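Tidy-Up Tips I Pinched From a Simulated Robot

I look after the practice rooms for our tidying study, and I've spent far too long this June watching a computer-rendered robot learn to clear a table. The funny bit is how much of it works at home! We ran 4000 practice goes, and most of my tips come from the duds.

Start with the little things. Small stuff scattered over a big brown tabletop is easy to miss, especially when it's nearly the colour of the wood.

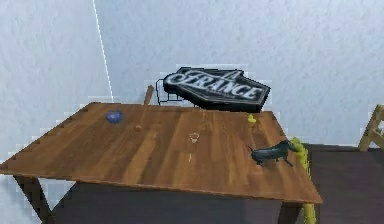 Home Robotics Team, Starkton - Workshop Tips

Give yourself elbow room. Our arm did best when it reached past the big items from the side (I do this with the teapot now). With the table pulled out from the wall, it finished 93 goes in every 100 - with the table shoved in tight, far fewer.

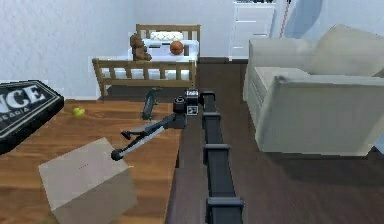 Reaching over the table beside the cardboard box.

Then go back for a second look from another angle. A bowl or a bright little lump near the back rim shows up nicely from there, and the second look only added 90 seconds. I wouldn't skip it, even when you're keen to put the kettle on.
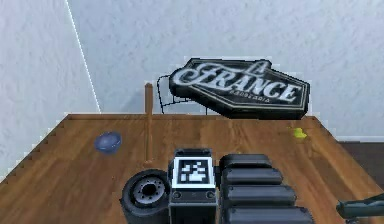
Tip 4: Leave the big sign till last

It's awkward to grab, so clear a landing spot first.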